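The refill shelf: worth the bother?

Altley residents' newsletter, kitchen and laundry corner

Since November the shared kitchen has had a refill shelf, and I've been asked more than once what I think of it. My first thought was that we'd been sold a chore. The leaflet from Sadell, who supply the big jugs, promises "effortless savings at every sink," and I have yet to meet a savings plan that took no effort. So I spent a morning with the orange soap and a pencil.
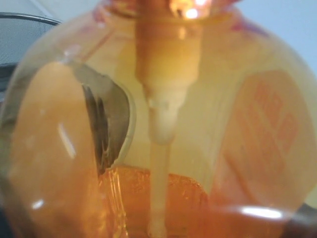
Orange liquid, with the tube running down into it.

Araba Ofori did the arithmetic with me. We spent $174 on hand and dish soap last year, buying it one small bottle at a time. Sadell's own figure for the same amount in bulk is $144. Thirty dollars is thirty dollars, but it's a long way from the numbers Veikko Heinonen was waving at the spring meeting, and it takes no account of what ends up on the counter. Obed Lamptey reckons he lost a good spoonful on his first try. I'd bet on more.

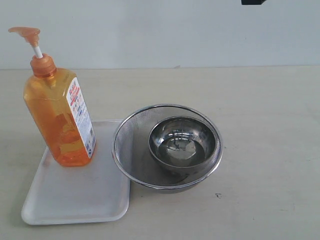 Then there's the matter of drips. Philomena Essien wants every sink to have something under the soap, and on this point she has won me over, grudgingly. A shallow white tray with a low rim, with the pump bottle set toward one end, leaves room to put down a sponge. It won't hold a real spill. It will hold a dribble, and it can be rinsed in a few seconds, so I've stopped arguing. I would still like to know who plans to do the rinsing.

Pouring is the part I trust least. Soap this thick comes out in a ribbon and takes its own sweet time, and anyone in a hurry will tip too far. Go slowly over something with sides. A metal pan is fine if you wash it well before supper.

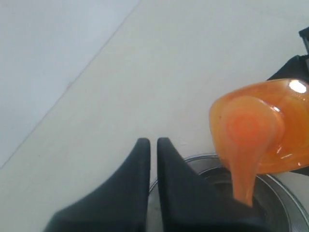 Can I top up a bottle that still has a different soap in it?
Better to use up the old one first and rinse the bottle. Some soaps turn stringy when mixed, and then the pump clogs.

The trial runs for 16 weeks. Ama Eshun has the sign-up sheet and will take complaints, mine included.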